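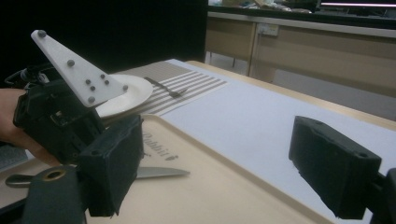 件名: 巣穴ゲートの通過数が信用できない件
状態: 対応中(一度クローズされたものを報告者が再オープン)
対象: Handgate(赤外線式巣穴ゲート)、受信機Casado
場所: Mistano 北斜面、オオミズナギドリ繁殖区画
優先度: 中(報告者は「高」で登録。サポート側で変更された)

報告内容

北斜面の巣穴49か所に Handgate を付けて、親鳥の出入りを夜間だけ記録しています。そのうち斜面下側の巣穴、区画内の呼び名で「タブの根」のゲートが、一晩で1937回の通過を記録しました。

オオミズナギドリの親は日没後に海から戻り、ひなに餌をやって、夜明け前にまた出ていきます。毎晩帰ってくるとも限りません。巣穴の前でうろうろしたり、入口まで来て引き返したり、隣の穴を覗いたりする個体はいますし、つがいの相手でない鳥が入りかけて追い出されることもあります。それを全部足してもこの数にはなりません。一晩中休みなく出入りする鳥がいたら、それはそれで論文が書けますが、私は機械のほうを疑います。

困っているのは数が大きいことより、他の巣穴の数字がもっともらしく見えることです。タブの根だけが壊れていて残りは正しい、と言い切れる根拠が今のところありません。明らかにおかしい値は誰でも気づきます。気づかない程度におかしい値がどれだけ混じっているかを知りたい。

期待する動作: 体が外側ビームと内側ビームを順に遮ったときだけ「入」、逆順で「出」。片方だけの遮断は「未了」として別に記録される(取扱説明書にそう書いてある)。
実際の動作: 「入」と「出」が交互に延々と並ぶ。「未了」はほとんどない。

記録一 報告者

日没前に斜面へ上がって現物を確認。ゲートの枠に傾きなし。固定用の杭にも緩みなし。ケーブルに齧られた跡もなし。電池の残量表示は満杯に近いが、この表示は去年から信用していないので予備に交換した。交換前の電池は持ち帰った。

入口の床は踏み固められていて、新しい足跡と糞がある。使われている巣であることは間違いない。腕を入れて中を探るのは、ひなが小さい時期なので見送った。

時計のずれを疑い、Casado の時刻と手元の時刻を比べたが一致。通過記録を時刻順に並べ直すと、始まりが19時過ぎ、終わりが朝5時前で、活動時間帯にきれいに収まっている。これが気に入らない。ゲートは日没で起きて日の出で眠る設定なのだから、故障していても記録は必ず夜の形になる。報告書に載せる棒グラフだけ見たら、いかにも夜行性の海鳥らしい絵ができあがる。

記録二 Goltis サポート窓口

お問い合わせありがとうございます。いただいた記録を拝見しました。繁殖期の後半には給餌のため出入りが活発になることが知られており、巣穴の密度が高い場所では複数個体の通過が重なる場合もございます。まずはファームウェアを最新版に更新のうえ、数晩様子を見ていただけますでしょうか。改善が見られない場合は、本体の再起動をお試しください。

記録三 報告者

「出入りが活発」で説明できる桁かどうか、記録を開いて見てもらえればわかるはずです。間隔の短いところでは「入」の直後に「出」、その直後にまた「入」が付いています。オオミズナギドリは地面の上では歩くのが下手な鳥です。腹を擦りながら進みます。枠の中で体の向きを変えるだけでもそれなりに時間がかかります。

ファームウェアの更新は断りませんが、更新してから直ったとして、何が原因だったのかがわかりません。天気も鳥も毎晩違います。そこで、更新するのはタブの根の一台だけにして、同じ形の入口を持つすぐ上の巣穴のゲートは旧版のまま残します。それから、更新履歴に書かれている「検出精度の向上」とは具体的に何を変えたのか教えてください。しきい値なのか、判定の時間幅なのか。これを知らないと、更新の前と後の数字を同じ表に並べられません。

記録四 報告者

更新した晩の結果。タブの根の通過数は下がった。旧版のまま残した上の巣穴も、同じように下がった。

この晩は風がなかった。

記録五 Goltis サポート窓口

更新により改善されたとのこと、安心いたしました。本件はこれで解決とさせていただきます。またご不明な点がございましたらお気軽にお問い合わせください。

記録六 報告者(再オープン)

解決していません。改善されたとも書いていません。更新していない上の巣穴でも下がったと書きました。

風の話をします。タブの根の入口には、手前にオニヤブソテツの株があります。日中は葉が入口の上に垂れているだけで、ビームの高さには届きません。設置のときにそれは確かめました。ただ、確かめたのは昼です。夜露が付いた葉がどこまで下がるかは見ていません。葉先が枠の中に入り、風で揺れて、外側と内側のビームを順に横切れば、ゲートから見れば鳥が入って出たのと同じことになります。「未了」が少ないのも、葉先が枠を斜めに通り抜けるなら説明がつきます。

説明がつくことと、それが原因であることは別なので、試します。

試験の手順
ひと晩目、葉に触らず、入口に細い枝を立てる。鳥が通れば倒れる、昔からあるやり方。
ふた晩目、葉を紐で脇へ寄せ、枝は同じように立てる。
どちらの晩も、風の強さは斜面の上の風速計から取る。
枝の確認は夜明け後に一度だけ。夜中に見に行くと鳥が警戒して着地しなくなるし、ヘッドランプを消していても足音で巣穴を踏み抜くおそれがある。

一晩ずつの比較で何か言えるとは思っていません。これは葉が原因の候補に残るかどうかを見るための試験です。

記録七 報告者

ひと晩目。風あり。枝は全部立ったまま。つまり鳥は通っていないか、少なくとも枝を倒すような通り方はしていない。ゲートの記録には「入」と「出」が夜半から明け方までびっしり並んでいる。

鳥が来なかった晩にこの数字が出たというのが、今回のいちばん大事な点だと思う。親が帰らない晩があるのは普通で、ひなは絶食に耐える。だが記録上は、餌を運びすぎている親がいることになる。

葉には朝5時の時点で露がびっしり付いていて、先端は昼より明らかに低かった。定規を忘れたので、枠に鉛筆で印を付けた。

ふた晩目。風あり、前の晩と同じくらい。葉は紐で寄せた。枝は内側へ倒れていた。記録は「入」がひとつ、「出」がひとつ。これなら鳥の話として読める。

きれいすぎる結果なので、かえって落ち着かない。枝を倒したのがネズミでないとも言えない。入口の土に水かきの跡が残っていたので鳥だろうとは思うが、足跡がいつのものかは決められない。

記録八 Goltis サポート窓口(担当変更)

前任より引き継ぎました。先のクローズは当方の早合点でした。失礼いたしました。

更新内容についてのご質問ですが、新版では二本のビームの遮断順を判定する時間幅を短くしています。小動物や落ち葉による誤検出を減らす目的です。しきい値は変えておりません。植生による誤検出は想定される現象で、設置手引きでは入口周辺の草を刈り払うようお願いしております。刈り払いは実施されていましたでしょうか。

記録九 報告者

刈り払いはしていません。できません。オオミズナギドリの巣穴は斜面の土に掘られていて、入口の土を留めているのは草やシダの根です。周りを刈ると雨のたびに崩れます。上空から見えるようになれば、カラスが入口を覗きに来ます。計測のために巣を壊すのでは話が逆です。設置手引きのその一文は、巣穴で営巣する鳥に使う製品の手引きとして、書いた人が斜面に立ったことがあるのか疑わしいと思っています。

時間幅を短くした件も、それで良いのか判断できません。巣立ち前のひなは夜になると入口まで出てきて、羽ばたいて、また戻ります。あの動きはゆっくりです。時間幅を詰めれば、ゆっくり通るものは「未了」へ落ちるのではないですか。葉の誤検出が減って、鳥の取りこぼしが増えて、合計だけ見るとそれらしい数になる。そういう直り方がいちばん困ります。

質問をふたつに絞ります。
時間幅は利用者側で変えられますか。
ビームの生の遮断記録は残っていますか。判定後の「入」「出」でなく、いつどちらが切れて、いつ戻ったか。

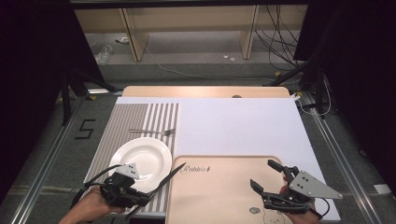
Priya Castellanos からは、生の遮断記録なら本体の中に残っていて、Casado が受け取る段階で捨てているだけだという返事が来た。ゲートを外して有線で読み出せば取り出せるが、古い晩から順に上書きされていくので、問題の晩の分を残したいなら早いほうがよいとのこと。時間幅は利用者側では変えられない。ひなの羽ばたきについては社内で試験したことがなく、取りこぼしがないとは保証できない、とも書いてあった。

記録十 報告者

保証できないとはっきり書いてもらえたのは助かります。これまでの返事の中でいちばん役に立ちました。

生記録の読み出しのため、夕方までにタブの根と上の巣穴のゲートを外した。代わりに枠だけを仮に立ててある。入口の見た目が変わると親鳥が警戒するかもしれないので。本当に警戒するのかどうかは知らない。

読み出した結果、問題の晩の記録は最初の部分が上書きで消えていたが、ほぼ2時間分を除いて残っていた。

遮断の長さで並べてみると、大半はごく短い。瞬きのような切れ方で、両方のビームが続けて切れている。鳥の胴体が通れば、切れている時間はもっと長く、途中で切れ目なく続くはずで、ふた晩目の「入」と「出」は実際にそうなっている。短い遮断の頻度は、風速計の山と谷におおよそ付いていく。ただし明け方前に、風が落ちたのに遮断が減らない区間がある。葉だけではこの区間が説明できない。

候補として考えたもの。
カマドウマ。このあたりの巣穴には多い。枠の内側に止まってビームの前を行き来する。
レンズ面の結露。ただし結露なら切れっぱなしになりそうなもので、順序よく交互に切れる理由がわからない。
受光側の感度の自動調整。露で光量が下がったときに感度が上がり、わずかな揺れまで拾う、という筋。手引きには自動調整の記述がないが、ないとも書いていない。

Goltis に自動調整の有無を照会中。

記録十一 Goltis サポート窓口

受光感度の自動調整はございます。周囲の明るさに応じて動作するもので、夜間は基本的に一定です。「基本的に」の範囲を設計担当に確認しております。

記録十二 報告者

「基本的に」がどれだけ広いのか、待ちます。

待っている間に、手元の全ゲートの判定記録を洗い直しました。生記録がないものは遮断の長さがわからないので、「入」と「出」の間隔で見るしかありません。風のある晩にだけ通過が増えるゲートが、タブの根と上の巣穴のほかにも見つかりました。どれも増え方は小さく、一晩の数だけ見れば鳥で通ります。最初に心配していたのはこれです。

風の強い晩は親の帰りが増える、という可能性も捨てられません。オオミズナギドリは風を使って飛ぶ鳥なので、風のある晩に島へ戻りやすいという話は筋が通ります。葉でも鳥でも同じ方向に数が動くわけで、判定記録だけからは分けられません。誰かがこの記録を使って「風と帰島数に関係あり」と書き始める前に、この票の内容をデータの説明文に入れておきます。8月以前の記録は全部、但し書き付きにします。

暫定対応(報告者側)
葉が届きうる巣穴は、葉を刈らずに紐で寄せる。紐は低く張ると鳥の足に掛かるので、株の根元で結んで斜面の上側へ引く。
生記録の読み出しは上書きされる前に行う。読み出しの晩は欠測として扱い、前後の晩で埋めない。
入口の枝は毎晩は立てない。枝そのものが邪魔になっている疑いが残るので、抜き打ちで選んだ巣穴だけにする。
新版の更新は止める。旧版と新版が混ざると、年内の比較ができなくなる。すでに更新したタブの根は新版のまま別扱い。

Goltis への要望
Casado に生記録を流す設定。容量が足りないなら間引き方を利用者に選ばせてほしい。
設置手引きの「刈り払い」の項の書き直し。
ゆっくりした通過の試験。羽ばたくひなが無理なら、砂袋を手で引くのでもいいので、時間幅を超えたときに何が記録されるかを見せてほしい。

記録十三 Goltis サポート窓口

ご要望を承りました。設置手引きの該当箇所は次の改訂で見直します。Casado への生記録の転送は技術的には可能ですが、電池の持ちが短くなります。試験用の設定ファイルを一台分お送りしますので、よろしければお使いください。

記録十四 報告者

設定ファイル受領。上の巣穴のゲートに入れた。タブの根には入れていない。

「電池の持ちが短くなる」がどのくらいかは書かれていなかったので、こちらで測ります。残量表示は当てにせず、交換のたびに電圧を測って控えることにしました。

19時、転送の開始を確認。風は弱い。葉は寄せた状態。感度の自動調整についての回答はまだ来ていません。回答が来るまでこの票は閉じないでください。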